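# Great-uncle's service record says "Salonika", family says France. Which do I believe?

**skindombridge_lass**

My grandmother always said her uncle was in France for the whole of the First World War. I've now got a copy of his medal card and a few pages of his service papers, and the papers have a stamp for Salonika on two of the sheets. The rest of the pages are scorched down one side, so half the words are missing.

What I have for certain:

- He enlisted at Skindombridge in September, from his age I think 1915, but the year is burnt off.
- His number is 1693 on one page and 1,693 with a comma on another, so I'm happy it's the same man.
- There is a second number, 787, crossed out, on the front sheet.
- The medal card gives the British War Medal and the Victory Medal, no Star.
- The name on the card has one wrong initial.

There's also a postcard he sent home with a studio photograph on the front. On the back it says "with Lazarević outside the baker's, he has been good to us". My grandmother thought Lazarević was a Frenchman. There's no date and no postmark, so it must have gone in an envelope.

Could he have been in both places? And does the crossed-out number mean he was in a different battalion first? I have tried the regimental museum and they have nothing under his name.

---

**Humel**

Yes, he could have been in both. Several divisions landed in France in the autumn of 1915 and were shipped to Salonika within weeks. But look at the medals again. If he had landed in France before the end of 1915 he would normally have had the 1914-15 Star as well. No Star points to him going overseas in 1916 or later, so I wouldn't hang much on the early France idea.

Men were also moved the other way. In the summer of 1918 a number of battalions were taken out of Salonika and sent to the Western Front. If his was one of those, your grandmother may have been told the last part of the story and taken it for the whole.

Lazarević is a Serbian surname. The Serbian army was on the Salonika front alongside the British and French, so that fits the stamp better than it fits France. It doesn't prove it. There were Serbian refugees in France too, and a baker's shop could be anywhere.

On the numbers: a crossed-out number often means a transfer, but it can also be a clerk's mistake, or a number given at the depot and replaced when he was posted. Short numbers were reused by every battalion, so 787 on its own won't tell you anything. What you want is the medal roll, not the card. The roll usually lists each unit he served with overseas, in order, and each number. Look him up by number and regiment because of the wrong initial.

Once you have the battalion, read its war diary. It won't name him unless he was an officer or very unlucky, but it will tell you where they were month by month. Mine ran to 70 pages for one year and most of it was road mending and malaria.

---

**Evura**

My grandad was in Salonika and he never talked about it either. He had malaria on and off until he was 12 years married. Ask if anyone in the family remembers yours being ill with fevers.

Don't stick the burnt pages down with anything!! I've seen people do it.

---

**old_rolls_and_registers**

I agree with most of what Humel has written, and would add a few places to look.

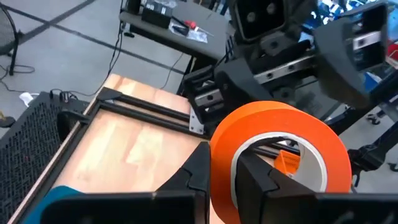 *3 min read*

The absent voters' list for 1918 is the first. If he was 21 or over (19 if he had served in the war) and his family put his name in, it gives his number, rank and unit at that time against his home address. Skindombridge will come under its county division and the list is arranged by parish and street, so you need to know where his parents were living. Many county record offices hold copies, though not every one survives.

The second is the local paper. Weekly papers printed letters from men abroad, and lists of those home on leave or in hospital. Men in Salonika got very little leave, so if you find him home on leave in 1917, that counts a bit towards France. Search under the surname only, and try the wrong initial too.

The third is the pension cards. If he claimed for malaria after the war there may be a card with his regiment, his number and the disability.

Two things about the postcard. Turn it over and look along the edges for a printer's or photographer's name. Studios abroad often used card backs printed "Carte Postale", but those were sold well beyond France, Salonika included, so that wording by itself doesn't settle it. Then look at what he is wearing. A sun helmet or khaki drill shorts would make the Western Front very unlikely. Plain serge and a cap tells you nothing, as they wore that in Macedonia in winter.

The museum having nothing is normal. Most of them hold very little on individual other ranks, and they may well have searched on the correct initial when the army had it wrong. Write again with both numbers and ask whether either falls in a block they know. Numbers given out on the same day tend to sit together, and if his neighbours on the roll have papers that survived, theirs may show the enlistment date and first posting that are missing from his.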